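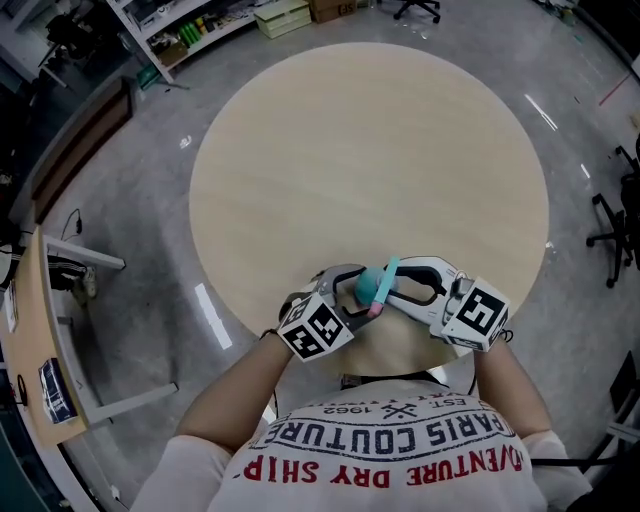
The Round Table Returns to the Workplace

For most of its history, the shared office was furnished in straight lines. Long desks stood along the walls, cabinets filled the gaps between them, and any table in the middle of the floor was expected to match. At Madwood, a shared workspace for small design and product firms, the center of the main room now belongs to a large round table.

The change was proposed by Edvin Hägglund, who oversees the interiors of the building. Members had asked for a surface that no single firm would claim. A rectangular table, in his view, invites people to take an end and keep it.

"A round top has no head," Hägglund said. "People put down what they are working on and leave room for the next person."

The table was made to order by Fikmont at a cost of 3,280 dollars, delivery included. Its pale beige top, with a visible wood grain, was selected to sit comfortably beside the light wooden desks already in use. The polished concrete floor was kept. Chang-ho Jang, who advised on materials, had recommended against carpet on the grounds that chairs and heavy samples are moved daily. He concedes that the gray surface picks up the ceiling lights strongly, and the management is reviewing softer fittings for June.

Storage remains the less settled question. Madwood has 40 members, and bags and shoes tend to gather under the desks along the side of the room. Low cabinets were preferred to tall shelving so that the room could be seen from one side to the other. Bình Ninh, whose firm has worked there for three years, would like two more of them, along with a better arrangement for power cables.

The rules for the table are brief. Small objects may be handled, assembled and compared on it throughout the day. Drinks are kept to the desks, and the top is cleared each evening.

A second round table, smaller in diameter, has been ordered for the upper floor.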